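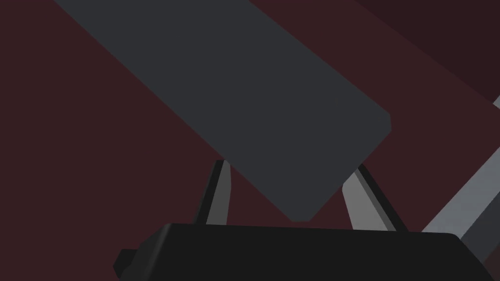
4. Pass-and-Play Sessions in Rorkomel

4.1 Setting and participants

Rorkomel is a two-player connection game played on one phone or tablet. Players take turns placing pieces on a six-by-six board, and the first to link two opposite sides wins. We used version two of the game, which differs from the public release in that it keeps a log of every touch. Sound was off and the hint button was hidden.

Sessions were held in the reading room of the Trindholm public library in June. A total of 102 pairs took part. Pairs signed up together, so the two players nearly always knew each other beforehand. Each pair played until one of them wanted to stop or until the half-hour slot ran out. This gave 824 complete games. Games that were left unfinished when the slot ended are not part of the counts below.

4.2 Board style

The game offers two board styles. In the first, called Lucero, the board has thin grid lines and a colored strip along each side to show who owns it. In the second, called Roment, the board is a single plain surface and the grid lines appear only while a finger is held down. Pairs were assigned to one style by the order in which they arrived and stayed with it throughout.

We expected the plain style to cause more trouble when the device was passed across the table. A flat, matte surface with no markings offers the eye only its edges and corners. On a square board these look the same from all four directions, and the player receiving the device has to remember which sides are theirs. Väisänen and Koivisto reported the same problem in an earlier paper test with unmarked card boards, although their players sat side by side and turned the board much less often.

4.3 What was logged

For each move we stored the time at which the previous move ended, the time of the first touch, the time of the final placement, and whether the player used the undo button. The orientation of the device was read from its own sensors. A move was marked as a side error if the player placed a piece that helped the opponent's link and then undid it within five seconds. This is a narrow rule and will miss errors that the player did not notice. Two of the authors checked it by hand against 201 moves and disagreed with the automatic marking in nine of them, mostly cases where the player had simply changed their mind.

4.4 Results

Side errors were more common with Roment than with Lucero, as expected, but the gap was small after the third game. Most of the errors came in the first game, and within that game most came on the first two moves after the device had been turned. By the fourth game many pairs had stopped turning it. They put the tablet down between them and reached across, and several agreed on names for the sides, such as "window" and "door."

Time per move did not differ much between the styles. Players of Roment spent longer before the first touch, but they moved their finger less before placing the piece. We think they were planning with the grid hidden and used the touch mainly to confirm the spot. The log cannot settle this.

The undo button was pressed 1563 times in all. A large share of these presses came in games between an adult and a child, where the adult often allowed the move to be taken back more than once. Leaving such pairs out lowers the undo count for both styles and does not change their order.

4.5 Limits

All sessions used the same model of tablet, which is larger than the phones most people play on. On a small phone the side strips in Lucero are narrow and may be covered by the hand holding the device. The pairs were also seated at a table. Players who stand in a line and hand a phone back and forth have no window or door to name the sides after, and we would expect the plain board to do worse there. Section 5 takes up the second point with a smaller group of standing players.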